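Household Chores and Machines: What to Hand Over and What to Keep
Hiverach Home Advice Service – Kitchen and Table pages, revised 2018-12-18
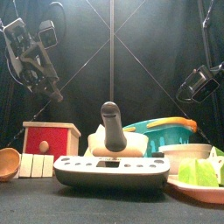 Readers of these pages ask each winter whether a machine can yet clear a kitchen table. The short answer from the Hiverach advice desk is that a machine can do parts of the task, slowly, provided that a person has prepared the table first. Difficulty depends less on the number of objects than on how much they differ. A white round bowl with a wide rim offers an edge to take hold of, while lime wedges stacked on an oval plate may slide against one another as soon as one is touched. A cloth, if that is what it is, has no fixed shape at all, and a small drawer must be pulled straight by its knob. Households considering any kind of automatic help should sort their chores along these lines before spending money.

Chores suited to a machine now

Floors without loose rugs. Lift cords and chair legs out of the way before starting. In the Cemholm trial kitchen, 13 of 19 unattended floor runs finished without a person stepping in, and most of the others ended at a fringe or a charging lead.

Washing dishes, once loaded. Loading remains a job for hands. Scrape plates first and face them toward the spray.

Repeated moves of one rigid item. The Zoltberg workshop uses a fixed arm to shift identical wooden blocks from a tray to a sander. The arm was set up in May and has needed little attention, but the tray must sit against its stop every time.

Chores to keep for the present

Cut fruit and soft food. Wedges of citrus are slippery and easily crushed. Move them on the plate, and cover the plate if it will stand for more than a few minutes.

Cloths and towels. Folding by machine is possible under controlled conditions and seldom worth the wait at home. Fold in thirds and store on edge.

Baskets with handles. A handle that swings may block the opening. Lay it to one side before filling or emptying the basket, whoever or whatever is doing the work.

Preparing a table

– Leave a hand's width between objects.
– Turn tipped bowls and baskets upright.
– Keep plates well back from the table edge.
– Dry anything with a smooth surface.
– Close drawers fully.

These steps also shorten the job for a person working alone.

A note on cost

The Guillot bench arm, which several readers have asked about, was quoted to this service at 2,378 dollars, with the hand attachment priced separately. For a household, a sum above 2,000 dollars is better put toward a good dishwasher and sound shelving. Small workshops with one repeated task may reach a different conclusion and should ask for a demonstration using their own parts – including the worn and misshapen ones.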